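Mamlow Neighbors Help Board
Home and Repair > Walls, Ceilings and Paint

Flat white ceiling paint showing patches after two coats, do I need to start over?

Posted by gravelroad22
August 10, 2022

I have a spare bedroom with a drywall ceiling, smooth finish, no texture. It had an old water stain near the outside wall (roof was fixed two years ago, stain is dry) and a few hairline cracks that I filled with joint compound. I sanded the filler, wiped it down with a damp cloth and rolled on two coats of flat white ceiling paint from the Ekdale hardware store. I did not prime.

Looking straight up from the middle of the room it is fine. In the late afternoon, when the light comes in low from the window, I can see dull and shiny patches where I filled the cracks, and a couple of roller lines running across the room. The stain is also starting to come back as a faint tan ring.

I would like to avoid a third and fourth coat if they won't fix it. Do I have to sand the whole thing and start over? The room is 13 feet long and a bit narrower than that. The bed is already back in, but I can move it.

Linnea Eklund

You have three separate problems and they need different fixes. You do not have to start over.

The stain: ordinary ceiling paint will not hold back a water stain no matter how many coats you put on. The color dissolves into the wet paint and comes up with it. You need a stain-blocking primer, either oil or shellac based. Brush it over the ring and a few inches past it, let it dry for as long as the can says, then paint over. Open the window and keep a fan going, since the smell of the shellac kind is strong. Use a cheap brush and throw it away after.

The dull and shiny patches: that is called flashing. Joint compound soaks up paint faster than the surface around it, so the sheen comes out different. Two coats sometimes even it out and sometimes don't. Spot prime the filled cracks with a regular drywall primer. Before you do, hold a work light flat against the ceiling and look along it. If you see a ridge on either side of a crack, it is a filler problem and primer won't hide it. Sand the ridge with 100 grit on a pole, then finish with something finer, and feather it out wider than you think you need to.

The roller lines: usually too little paint on the roller, or pressing down to get the last of it out. They can also come from going back over paint that has started to set. Knock the lines down with a light sanding before the last coat.

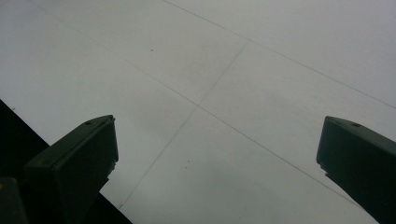 Once the spots are primed you do still need one full coat over the whole ceiling, wall to wall. If you only touch up the primed places you will trade the old patches for new ones. Cut in the edges one side at a time and roll into them while they are wet. Work across the short direction of the room so you always get back to a wet edge. Reload often and stop rolling an area once it is covered. Do it in the morning if the afternoon sun heats up that room.

For a room your size, one gallon is plenty for one coat. Get the same paint you used before if you can, or at least another dead flat. Some cans marked "ceiling" have a little sheen to them and you will see it in low light.

Move the bed out. I have painted over a covered bed and it makes you lean, and the spots where you lean are where you get lines.

bainbridge_paul

Just use thicker paint. I did my hallway with the Zanura one-coat stuff and never primed anything. Looks fine to me.

Linnea Eklund

Thicker paint may help with coverage, but it won't stop a water stain. Does your hallway have a window at the end? Ceilings without side light hide a lot.

hollis_m

Agree with Linnea on the stain primer. I skipped it in our old place and the ring was back by September.

One thing to add about the roller. Check the nap. For a smooth ceiling I use 3/8 inch. A longer nap holds more paint but leaves a stipple, and if the first coats went on with one nap and the last goes on with another, the texture can look different in places. Also use an extension pole even if you can reach from a ladder. You get longer strokes and you can stand off to the side and see what you're doing against the light.

If it still bothers you after that coat, hang a thin curtain on that window and see if you stop noticing.

gravelroad22

Thanks. I held a light up to it last night and two of the cracks do have a ridge, so I'll sand those first. The roller cover I used was 3/4 inch, so that may explain some of it. I'll buy a quart of the shellac primer and a shorter nap and take the bed apart this weekend.

Thread 1468. Replies are open.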